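The bowl by the door

July is when I sort things. It's cold, it's dark by five, and the footy is usually bad enough that a drawer full of orphaned keys starts to look like entertainment. This year it was the catch-all, the little stand with a bowl where small items go to be forgotten.
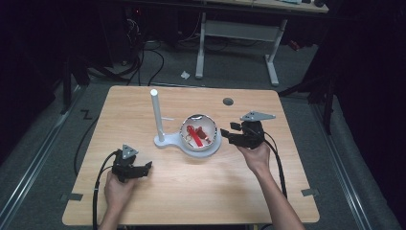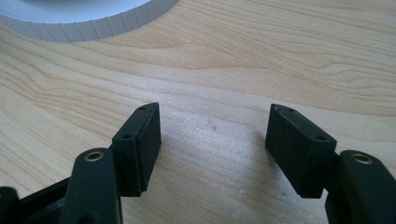 My theory of catch-alls is that they fill to whatever size you give them. I once had a fruit bowl from the markets at Hurville doing the job, and by Easter it held 59 cents, a bike light, three dead pens and a letter from the council. The smaller the bowl, the better I behave. A white stand with a shallow round bowl at its foot is about my limit, and the silvery inside helps, as shame goes, because anything you drop in there gets a shiny backdrop. A few red bits and a strap and it already looks like a decision. The thin pin up near the top of the post will take a necklace or one key, and I recommend you stop at one.

Lesego Hlongwane disagrees with all of this. Lesego owns an Ollel key cabinet with 4 rows of hooks, every hook labelled, and paid $200 for it without blinking. I've stood in front of that cabinet and felt judged. I have also watched its owner spend ten minutes looking for the car keys, which were in the car.

My own rules are looser. Coins go in the jar on Friday. Receipts go in the bin unless they're for something that plugs in. Jewellery stays out of the bathroom, where I lost an earring down the plughole and paid a plumber $630 to tell me it was gone.

The bike light still works, by the way. I just can't find the bike pump.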